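Search the site
Type and hit enter

Questions I Get About Moving My Sourdough Bakery Into My House

I'm Trinidad Samonte, and I bake bread out of my kitchen in Brernum and sell it from the porch and at the Villanueva market. People write to me all the time with the same handful of questions, so I've finally put the answers in one place. If yours isn't here, send it along and I'll get to it (slowly, if it's December).

Do you have a shop I can visit?

Not anymore! I had a little storefront on Sellgate for 8 years and I loved it, but the rent went up and my knees went the other way. Now everything comes out of my own kitchen. You order ahead and pick up from the blue cabinet on the porch. Please don't ring the bell before 7 in the morning. I'm up, but my husband isn't.

How do I order?

Use the order form and pick your loaves and your pickup slot. You'll get an email from me with a number on it, and that same number will be on your bag. If you don't get the email, check your spam folder first and then write to me. I've had people drive over from Asard without an order going through, and I hate sending anybody home with nothing, especially after that drive.

What's the cutoff?

Noon, two days before pickup. The dough gets mixed the afternoon of the cutoff and rests in the fridge overnight, then I shape it the next day and it gets another cold night before it goes in the oven. I know that sounds like a long time for a loaf of bread, but the flavor is so much better and the crust gets those little blisters I love.

Can I get my bread sliced?

Yes, for sandwich loaves. I don't slice the round ones because they dry out fast and my slicer makes a mess of them. A decent bread knife will do the job at home. Let the loaf cool all the way first, please, I'm begging you! Cut it hot and the middle goes gummy and then you write to me saying it's underbaked.
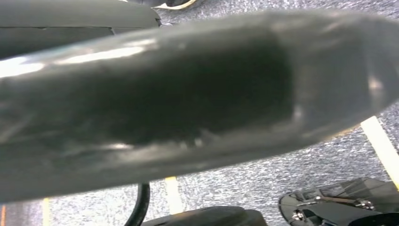
How should I store it?

Day one, leave it cut side down on a board. After that, a paper bag inside a loosely closed plastic one works well for me. Skip the fridge, it goes stale faster in there. If you can't finish a loaf in three or four days, slice it and freeze it, and toast the slices straight from the freezer. I've got half a rye in mine right now.

Is any of it gluten free?

No, and I won't be adding any. There's wheat flour on every surface in my kitchen, probably in the light fixtures too, and I wouldn't feel right selling something like that to a person who could get sick from it.

Are your loaves vegan?

The country loaf, the rye, and the seeded one are just flour, water, salt, and seeds where it says seeds. The sandwich loaf has milk and butter. The cinnamon bread has milk, butter, and eggs, and I'm not changing it, it's my aunt's recipe and she still checks.

Will you give me some of your starter?

Sure! Bring a clean jar with a lid and leave it in the cabinet with your name on it when you pick up, and it'll be ready with your next order. I don't charge for it. Feed it equal weights of flour and water the day you get it home, and don't panic if it sulks for a day or two after the move.

Why did the price of the rye go up?

My flour bill, mostly. The mill I buy from raised the rye twice in one year and I ate the first one. The sandwich loaf is staying where it is for now.

Do you teach classes?

I did 2 last winter at my kitchen table and they were a blast, but I can only fit four people and the waiting list got silly. I'm looking at renting the kitchen at the Villanueva hall so I can take a bigger group. Newsletter people will hear first.

Can you bake for my wedding or party?

Maybe. I've got one oven, so for anything over a dozen loaves I need a month's notice, and I don't do cakes. I can do dinner rolls in the day before, and they reheat really nicely if you cover them with foil for ten minutes.

What if something's wrong with my order?

Tell me the same day if you can. I'll replace it or refund it, whichever you like.

Get the bake list in your inbox! Enter your email address. Unsubscribe anytime.

This site uses cookies. Accept | Manage settings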